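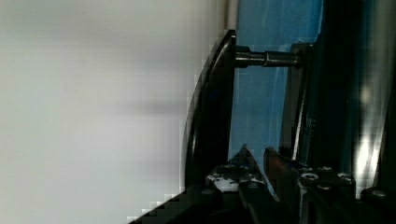 Visitor Questions: Leker Robotics Open Day

When is the open day, and do I need to register?
The open day is held each June in the main hall of the Leker building. Registration is required for groups only. Individual visitors may come at any time between 10 a.m. and 4 p.m. Last year the hall received 2,886 visitors, including 516 school students.

What will be demonstrated?
The Nuterar team presents robot handling of household objects. Visitors follow the work at a tabletop set with toy kitchen items, and staff take questions after each session.
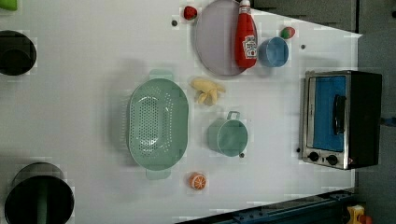 Demonstration table with toy kitchen items, including a colander, a ketchup bottle and a toaster oven.

Why are toys used in place of real kitchenware?
Toy items are light, inexpensive and easy to replace. They also vary a good deal in shape: a plate, a cup and a bunch of bananas must each be picked up differently.

How long does a demonstration last?
Each session takes up to 2 hours, including questions. Visitors may leave at any point.

May children attend?
Yes. Children under 12 must be accompanied by an adult and must remain behind the floor line while a robot is in operation.

May I touch the equipment?
No. Grippers and moving parts may be handled by staff only.

Is photography permitted?
Photography for personal use is permitted without flash. Members of the press should contact the Rundent visitor office in advance.

Where can I park?
Parking is available on Urbonaitė Street. Accessible spaces are located beside the east entrance and may be reserved through the visitor office.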